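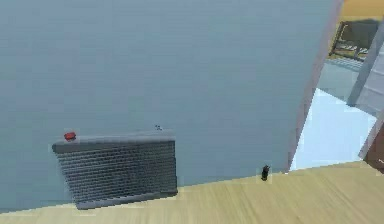
¿Qué novedades incorpora Kesumon 20 respecto a la versión anterior? Un motor de audio reescrito, edición MIDI no destructiva y compatibilidad con JACK sin configuración manual en las principales distribuciones de Linux.

Noticias > Audio y producción > Software

Plallham publica la versión 20 de Kesumon, su estación de trabajo de audio para Linux

7 de junio de 2020. Plallham anuncia la disponibilidad general de Kesumon 20, estación de trabajo de audio digital para sistemas Linux de 64 bits. La versión cierra un ciclo de desarrollo iniciado en diciembre e integra 1.391 cambios en el código fuente, entre correcciones, funciones nuevas y retirada de módulos obsoletos.

El motor de audio procesa ahora cada pista en un grafo de dependencias y reparte la carga entre los núcleos disponibles. El usuario puede fijar el número de hilos en las preferencias o dejar la asignación en modo automático. El procesamiento interno se realiza en coma flotante de 64 bits; la exportación admite WAV, FLAC y Ogg Vorbis.

El editor MIDI conserva los datos originales de cada toma. La cuantización, la transposición y las curvas de velocidad se aplican como capas que se pueden desactivar, reordenar o consolidar. Los proyectos guardados con la versión 19 se abren sin conversión previa, aunque al guardarlos pasan al nuevo formato y dejan de ser legibles en versiones anteriores. Plallham recomienda conservar una copia.

El secuenciador de patrones admite compases irregulares y longitudes distintas por canal. La biblioteca Salcedo, incluida en la instalación, se amplía hasta las 2.000 muestras de percusión, bajo y sintetizador, todas ellas con licencia para uso comercial.

«La prioridad de este ciclo ha sido la estabilidad con tamaños de búfer bajos», señala Amparo Quintana, responsable de desarrollo de Kesumon. «El grafo anterior bloqueaba la sesión completa cuando un complemento dejaba de responder. En la versión 20 el complemento se aísla, la pista se silencia y el resto sigue sonando.»

El aislamiento se aplica a complementos LV2 y LADSPA. El soporte para VST3 sigue en fase experimental y se activa desde la línea de órdenes con la opción correspondiente, documentada en el manual.

Disponibilidad

Kesumon 20 se distribuye como paquete DEB, RPM y AppImage. La actualización es gratuita para los titulares de una licencia de la versión 19. El sintetizador Jurkton, hasta ahora de venta separada, pasa a formar parte de la instalación estándar.

Comentarios

txema_b: ¿La AppImage detecta JACK si ya está arrancado con otro usuario? En la 19 había que lanzarlo todo desde la misma sesión.

Loreto: Abierto un proyecto de la 19 con 14 pistas, sin problemas. Lo de los compases irregulares por canal lo esperaba desde hace tiempo.

pulso_bajo: Falta VST3 estable. Hasta entonces me quedo donde estoy.

Artículos relacionados

Jurkton: guía de modulación y matriz de envíos
Cómo ajustar el búfer y la frecuencia de muestreo en JACK
Biblioteca Salcedo: condiciones de licencia
Kesumon 19: notas de la última revisión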